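Laundry & Textiles Board > Folding and Storage
Thread: Folding surface, basket position, and knits that will not stay square

fold_line_zj
Posted May 3, 2026

I am rewriting the folding procedure for our shared laundry room and want a check on the layout before I print it. The surface is a gray marble-patterned top with low-sheen walls on three sides. Loads are mixed: trousers, T-shirts, light knits, some flat pieces such as napkins and pillowcases. The top is too shallow for a bath sheet, so those are folded elsewhere and are out of scope.

Current draft:

1. Basket in the far left corner, finished stack in the far right corner, middle kept clear.

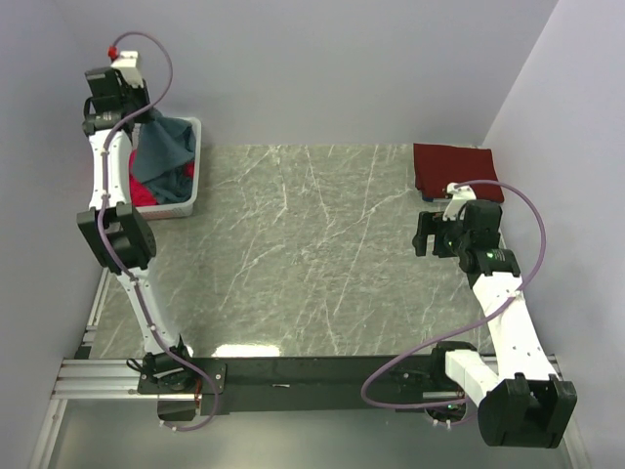 2. Take one item at a time from the basket. Lay it in the middle, long side parallel to the front edge.

3. Smooth from the center outward with the flat of the hand. Do not pull from the hem.

4. Fold, turn, fold again. Move to the stack with the folded edge facing out.

5. Dark items go on the bottom of the stack, light items on top.

Questions. Is far left correct for the basket, or should it be at the near edge? Does anyone have a method for lightweight knits that survives being moved to the stack? Mine go down square and arrive at the stack as something else.

Zeeshan Jafri

----

pressroom_k
Reply 1

Far left is fine if the person folding is right-handed and the reach is under an arm's length. If you have to lean, move it. A basket at the near edge blocks the forearm on every smoothing pass.

I would strike step 5. Sorting by color at the stack means handling each item again. Sort when you load the washer.

----

Marlow_Hems
Reply 2

Disagree with the reply above on step 5. Sorting at the stack costs nothing if the basket is unsorted to begin with, and a shared room will always have unsorted baskets. What I would strike is "folded edge facing out." It only matters on open shelving. In a drawer you want the folded edge up.

On the basket: a perforated plastic one is a good choice for this, it lets the load breathe while it waits. Solid tubs hold damp at the bottom. Ask me how I know what a wool blend smells like after a weekend in one.

----

fold_line_zj
Reply 3

Storage is open shelving, so the folded edge stays. I will make it a note and move it out of the main step.

Reach is acceptable for me and for Khurram, who does most of the Sunday loads. Neither of us has to lean.

----

pressroom_k
Reply 4

Then leave the basket. What is the order of folding within a load? That is missing from your draft and it changes the result more than basket position does.

----

kmohmand
Reply 5

I am the other half of this procedure. Order of folding is flat pieces, then trousers, then knits. Flat pieces first gives the stack a stable base. Knits last, they have nothing on top of them.

Trousers are the item where the width of the surface matters. They go lengthwise across the middle, waist at one end and cuffs at the other, and both ends need to be controlled before the crossfold. If only one end is held, the legs shear against each other and the crease wanders toward the inseam.
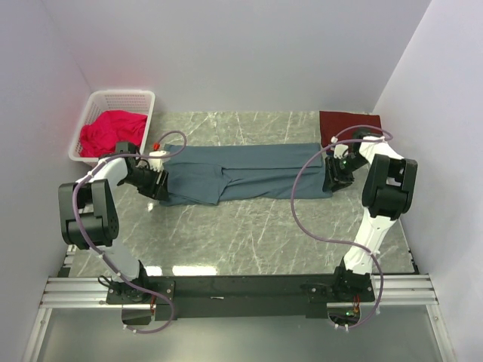

After that the cuff end comes over to the waist, and then one more fold, which gives quarters. Some people fold in thirds. Thirds fit our shelf depth badly, with a lip of about a finger's width hanging over the front, so we use quarters.

The bunching people get on one side comes from gripping too much fabric. Hold the edge only. If there is a bunch, let go and smooth it before folding, or it gets pressed into every layer.

Khurram Mohmand

----

Marlow_Hems
Reply 6

Quarters put a hard line across the knee. Thirds put the lines above and below it. For work trousers I would accept the lip.

----

kmohmand
Reply 7

The knee line comes out in wear within an hour. The lip gets knocked by everyone who walks past the shelf and the stack comes down. I have restacked it enough times to have a preference.

----

tubsock_theory
Reply 8

Roll them. No crease at all and the shelf depth is irrelevant.

----

pressroom_k
Reply 9

Rolled trousers on open shelving migrate. Rolling is for suitcases and drawers with dividers.

----

tubsock_theory
Reply 10

A Fleltatine divider set fixes that. We have 4 on one shelf and nothing moves.

----

fold_line_zj
Reply 11

The room budget is spent. We bought a Ceteo drying rack in September and it took all of it. No dividers.

Can we return to knits? The trouser method works. The remaining problem is thin jersey. Lay it flat and it looks correct. Pick it up and the shape is lost. Khurram and I do not agree on the cause. He thinks the fold is wrong. I think the lift is wrong.

----

Bhutto_Lane_Laundry
Reply 12

We run a small wash-and-fold, and I side with the lift. Jersey has very little stiffness across the rib. If you take it at a single point, everything above or below that point flops to whichever side is heavier, and the layers slide over one another. The fold may have been perfect. You need to support the piece from underneath along its whole width, with a flat hand or a board.

A pinched lift looks like this every time, whatever the fold was:
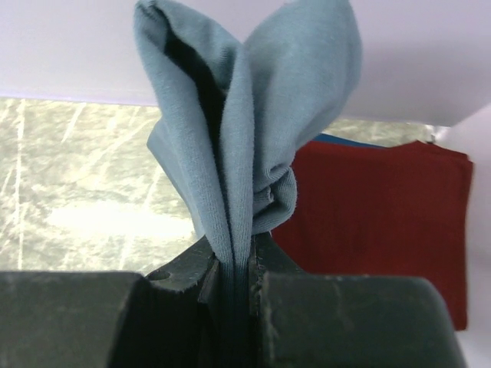

Light blue jersey held at one narrow point, with the cloth opening into two lobes.

Once it has gone to that shape, do not try to shake it back. Put it down, open it out completely, and start over. Trying to rescue a half-open fold takes longer than the 8 seconds or so of a fresh one, and it shows in the stack.

----

pressroom_k
Reply 13

Agree on the lift, with one addition. A slick surface makes it worse. Jersey slides on a glossy top during the second fold, so the layers are already out of register before anyone picks it up. Both of you may be right. Put a cotton towel or thin felt down for knits only and take it away for trousers, where you want the slide.

----

kmohmand
Reply 14

That matches what I see. The lower layer creeps toward the back wall on the second fold. I had blamed the fold sequence.

I object to a towel, though. It has to be put down and taken away once per load, and in a shared room it will end up in someone's basket by the second week.

----

Bhutto_Lane_Laundry
Reply 15

Then use a folding board. We cut ours from a Fekura shelf liner panel. Lay the board on the back of the shirt, fold the sides over it, slide it out, fold the bottom up. To move the piece, slide the board under it and tip it off onto the stack. It takes care of the creep and the lift together. Hang it on a hook with a cord so it stays in the room.

----

Marlow_Hems
Reply 16

Boards are slow with mixed sizes. One board fits one width. You will need 3 at minimum for an adult household, and people will use whichever is nearest.

----

Bhutto_Lane_Laundry
Reply 17

We have mixed sizes all day and use one. The finished width is set by the shelf, and the shirt size only changes the thickness.

----

Marlow_Hems
Reply 18

On a child's shirt the board is wider than the garment.

----

Bhutto_Lane_Laundry
Reply 19

Fold those by hand.

----

fold_line_zj
Reply 20

Revised draft, based on the above:

1. Basket far left, stack far right, middle clear.

2. Order: flat pieces, trousers, knits.

3. Trousers lengthwise across the middle. Hold both ends by the edge. Smooth, then fold to quarters.

4. Knits with the board. Slide the board under the finished piece to move it. Do not pinch.

5. If a knit opens during the move, unfold it fully and start again.

Note: folded edge faces out on the shelf.

Color order is removed. It conflicts with folding flat pieces first, as most of our flat pieces are dark and some are not.

----

pressroom_k
Reply 21

Step 3 still does not say which way the fly faces.

----

kmohmand
Reply 22

Inward. Add it.

----

tubsock_theory
Reply 23

What about socks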